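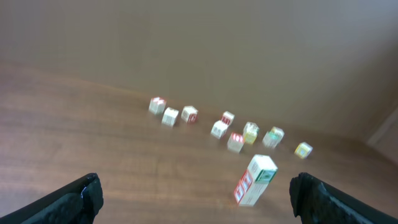

3.2 Panel and serving conditions
Perceived acidity in the three white wines was scored by a trained panel of 22 tasters over two sessions, using the line scale set out in Section 2. The wines were a Vondine, an Urquhart and a Revska, all from the same vintage and all closed with screwcaps. Samples of 30 ml were poured out of sight of the panel and served in clear tulip glasses. Surface colour is known to shift judgements of hue in pale wines, and a reddish-brown wooden tabletop (Figure 2) is a warm background of the type that Quintana advised against in his notes on tasting rooms. Hue was therefore scored separately, over white card, and is not used in the acidity model. Each taster worked alone and rinsed with still water between glasses.

Serving order was balanced across the panel, so that each wine came first, second and third as nearly equally often as the numbers allowed. In all, 546 scores were kept after the removal of incomplete sheets. Scores were given on a line of 100 mm and read to the nearest millimetre.

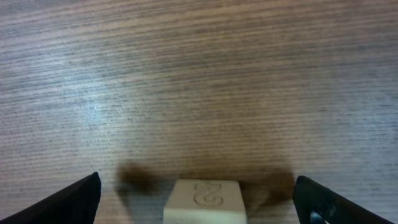

Figure 2. Wooden tabletop.

Before fitting, each taster's scores were centred on that taster's own mean, as use of the line differed widely between people. The Revska was rated the sharpest in both sessions, although its measured total acidity was slightly below that of the Urquhart. Residual sugar may explain part of the gap – the Urquhart held about 2 g/l more – but the design does not allow the two effects to be separated. Bezerra found a similar pattern in wines from the Plovbridge trial plots, where samples were served at a lower temperature. The effect of temperature is taken up in Section 3.3.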